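Survey Methods for Public Opinion, Unit 5: Reading a Poll About a New Law
Instructor: Valentyna Vakulenko
Handout revised 11/16/25

Welcome back! Today we get to my favorite part of the course, where we take a published poll and pull it apart to see how it was built. Bring the Clarkov questionnaire with you, plus a pencil.
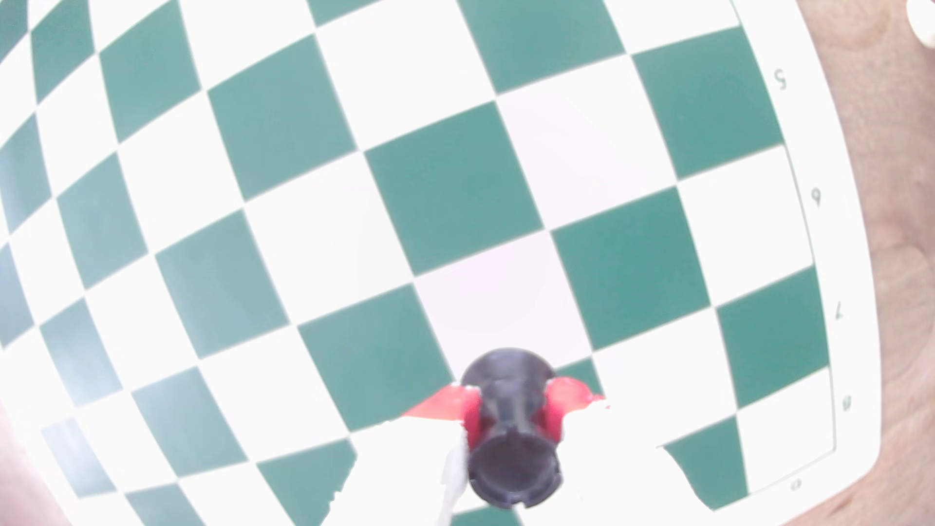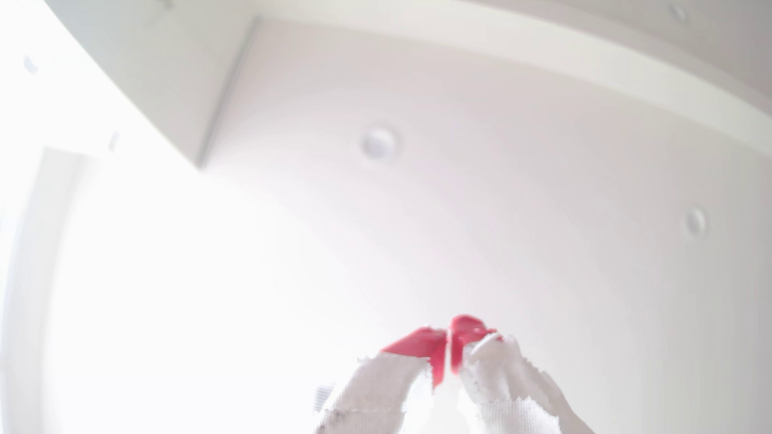
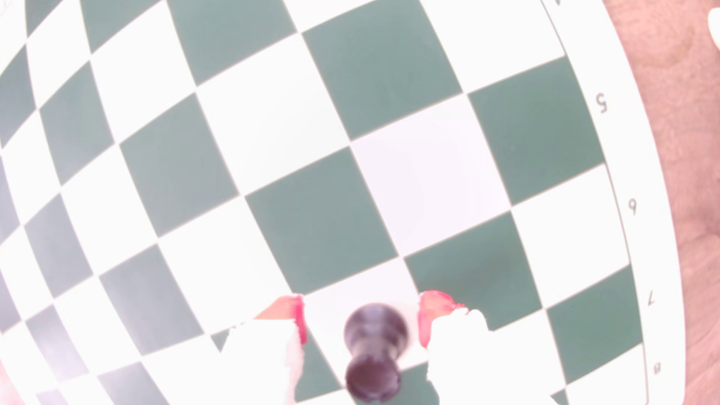
1. The survey we are using

In March, the research firm Hutsuliak asked 1,114 adults in Clarkov about a proposed law that would let bike riders treat stop signs as yield signs. The headline said that most residents "back the change." Before you believe it or argue with it, look at three things: who was asked, what they were asked, and what the choices were.

Who: members of an online panel, 18 and over, weighted by age, gender and district. People who rarely go online are hard to reach this way, and weighting only helps if the few you do reach are like the ones you don't.

What: question 5 opens with a sentence about how riders lose momentum at every stop. Read it out loud. Then read it again without that sentence. Feels different, doesn't it?

Choices: strongly support, somewhat support, somewhat oppose, strongly oppose. There is no "don't know." I love this one, it's such a small thing and it can move a result so much.

2. Margin of error, quickly

For a simple random sample of 1,114, the margin at 95% confidence is just under 3 points. It grows fast for subgroups (work out one for a group of 100 and you'll see). Remember that an online panel is not a simple random sample, so treat the figure as a guide. It also tells you nothing about wording problems.

3. Support versus behavior

Saying you support a law and saying you would change what you do are separate questions. Question 11 asks riders whether they already roll through stop signs. Compare it with question 5 and write down what you'd want to ask next.

Reading: Yaryna Melnychuk's chapter on question order, and the short reply by Vusumuzi Kekana. They disagree, and it's a great argument!

For next class: rewrite question 5 in two versions, one you think is neutral and one that leans the other way. Swap with a partner. Tymofii Holovko's section meets in the Trisorora room as usual.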